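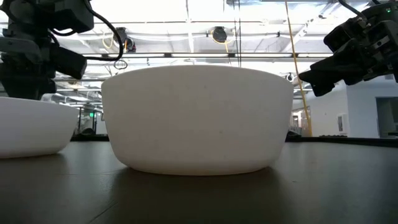 Two arms and two white bowls at table height, on the Peltadum bench.

Peltadum 4 is out, and it plans for both arms at once

April 18, 2022

We've been itching to talk about this one! Peltadum 4, our motion planning software for two-armed setups, is ready to download from today, and I'm really pleased with how it has come together.

The big change is the planner. Older versions worked out one arm's path, then squeezed the other one in round it (you could get some very odd elbow positions that way). Now both arms are planned together, so when they reach towards the same bowl from opposite sides they share the space properly from the start. We ran it through 626 test layouts before release, and fixed 53 bugs along the way, a few of them embarrassingly old.

Plain pale crockery has been a headache for our perception side for ages, so Asov, the module that finds object outlines, has been rewritten as well. It copes much better with smooth, matte surfaces and low viewpoints. Jacquet, our timeline viewer, now lets you scrub through a plan and drag a waypoint by hand – my favourite bit by miles.

Anyone with a Peltadum 3 licence gets the upgrade free. Old project files open as they are, but please re-run your arm calibration first. The Carnent plug-in follows in July.

Press copies and screenshots are available from the Peltadum press desk.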